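Chapter 6
Chores and Machines: Where Things Stand

What this chapter covers

Why a task that takes a person ten seconds can take a robot several minutes
The difference between rigid objects and soft ones
How household tasks are taught by hand
How to read a claim about a machine that "does laundry"

Key terms: gripper, deformable object, demonstration, success rate, intervention

Most homes already contain several machines that do chores. A dishwasher washes dishes. A washing machine washes clothes, and a dryer dries them. These machines work well, and they have one thing in common: a person has to load them, unload them, and put everything away afterward. The part in the middle was automated long ago. The parts at either end are still done by hand.

The same split shows up on the shop floor. At the Sestton plant in Brididby, where cushion covers are sewn and packed, the cutting table runs by itself for most of a shift. Placing the cut fabric under the needle is done by people at sewing stations. When the plant tested an automatic feeder in November, it handled stiff canvas well enough to keep. It was taken off the knit line after 200 covers. The knit stretched as the feeder pulled it, and the seams came out crooked.

This chapter asks how close machines are to doing those remaining jobs. The short answer is that it depends on the object being handled, on how tidy the surroundings are, and on how often someone is willing to step in and help.

6.1 Rigid and soft objects

A rigid object keeps its shape when you pick it up. A mug is rigid. If a robot knows where the mug is and which way the handle points, it knows nearly everything it needs for the next few seconds.

A deformable object changes shape when you touch it. Clothing, bedding, bags and bread dough all belong to this group. Pull one corner of a shirt and the rest of the shirt moves too, in ways that depend on the fabric, the surface under it and how it was lying to begin with. A robot folding a shirt has to keep looking, because what it saw a moment ago may no longer be true.

Knitwear is a hard case even within this group. It stretches, and it hides its own edges. A thick sweater may hold a fold or slowly open again. The sleeves can end up underneath the body, where no camera can see them.

6.2 Learning from demonstration

One way to teach a machine these tasks is to write out rules. This works for canvas and fails for sweaters – there are too many ways for a sweater to lie. The other way is to show the machine many examples done by a person. Each example is called a demonstration. The person may steer a robot arm from a distance, or may do the job directly with a gripper held in the hand, so that the record shows what the gripper's fingers met along the way.

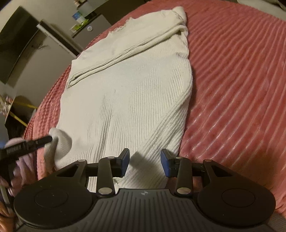

This page was last changed on Monday, September 20, 2021.

Figure 6.1. Handling a ribbed knit sweater on a bed with a hand-held gripper. The white knit shows between the blue faces of the two fingers.

Notice that the bed has a ribbed cover of its own. A person separates sweater from blanket at a glance. A machine has to learn to do it, and then do it again when the blanket is another color.

Solange Conceição, who runs training at Lappalainen, asks new staff to record 100 demonstrations of a single fold before moving to a second garment. She also asks them to keep the poor ones – a fumbled grip followed by a recovery teaches more than a clean run.

6.3 Reading the claims

In a trial of its folding arm, Prerkeck reported that 6 towels in 10 were folded with no help. Before you decide whether that is good, ask the following.

Who laid the towels out, and how flat were they?
What counted as folded?
How long did each one take?
What happened to the other four?

The last question matters most for a household. A dishwasher that needed rescuing four times in ten would go back to the store. In a laundry with a worker standing nearby, the same rate might save some labor – or might only change what the worker does all day. Section 6.4 works through the costs of both.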